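Search this site
Type and press enter

Timing a set: notes from the Ponstead open mic

31 Jul 2018

Print this page | E-mail this page

I have done 23 open mic spots at the Ponstead since last September, and I recorded the sound of every one on my phone. Last month I sat down and went through the files with a spreadsheet. I wanted to know where the laughs fell, how long they lasted, and how much of my stage time was setup. What follows is what I found and what I changed.

The method is simple. Each file goes into a free audio editor. I mark the start and end of every laugh by ear, with the waveform to help. A laugh gets a grade from one to three. One is a few people, two is most of the room, three means I had to stop talking. Applause gets its own column and is left out of the totals. So are groans, though I kept a note of them.

The spot is five minutes. The light comes on at four. In my first ten recordings I went over the light and kept going six times, which is bad manners and also bad arithmetic, as the closing joke was getting squeezed into a space where the host was already standing up.

My opener was a story about renting a van in Tedham. I liked it a lot. It took 40 seconds to reach the first laugh, and that laugh was a grade one on most nights. Written out, the setup had 29 words describing the van. None of them were needed for the punch line, which depends only on the van being the wrong van. I cut the description to four words and the first laugh moved up to 19 seconds. The grade did not change much, but the next joke did better, I think because the room had been given something sooner.

The second problem was talking over laughs. I had no idea I did this. On the recordings it is plain: the laugh starts, and I am into the next line before it has peaked. People stop laughing so they can hear. The fix was to write a full stop and the word WAIT on my practice sheet after each punch line, and to practice the silence along with the words. It feels much longer on stage than it sounds on playback.

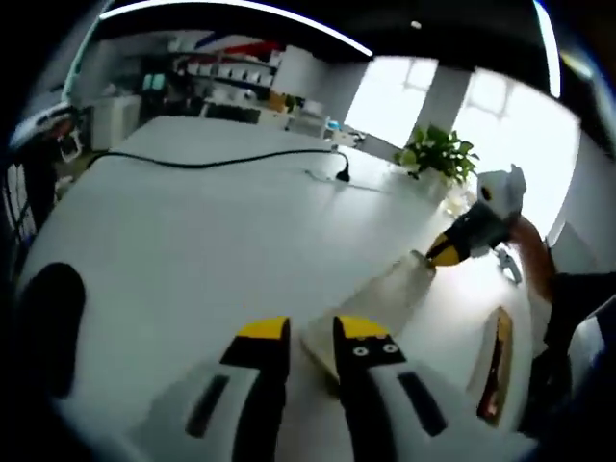

The third problem was tags. A tag is a short extra punch line that uses the same setup as the one before it. I had very few. Lorena Mansilla, who runs the Ponstead night and has heard the van story more often than anyone should have to, went through my transcript with a pen and wrote "and?" next to nine separate jokes. Seven of those have tags now. Two of the tags get a better grade than the joke they hang from, so I tried moving them up to replace the original punch line. It did not work in either case. They need the first line in front of them. I moved them back.

Some limits on all this. The phone sat on the ledge beside the sound desk, so it hears the back of the room better than the front. One loud person can turn a grade one into a grade two. The size of the crowd matters more than anything I do: with fewer than a dozen people, most of them waiting to go on, the numbers are close to useless. I kept those nights in the sheet but shaded them gray.

I also tried the same set at the Orellana, which has a low ceiling and tables pushed right up to the stage. Every laugh was longer there. The same words, in the same order, two nights apart. I don't have a column for ceilings, and I am not sure how I would fill it in.

What the sheet can't do is write anything. I spent most of June tuning five minutes of material and wrote one new joke, about a parking permit, which I have dropped. Lorena's view is that I should leave the spreadsheet alone for a while and bring in something untested every week. I have agreed to every second week.

Next is a 10-minute spot at the Omstead, in the upstairs room. I have about seven minutes I trust. The rest will be the dentist material, which has only been graded twice, and a longer version of the bit about my landlord's ladder. I plan to put the new parts in the middle and keep the van at the front. If anyone reading this has played that room, I would like to know where the light is, and whether it can be seen from the left side of the stage.

Print this page | E-mail this page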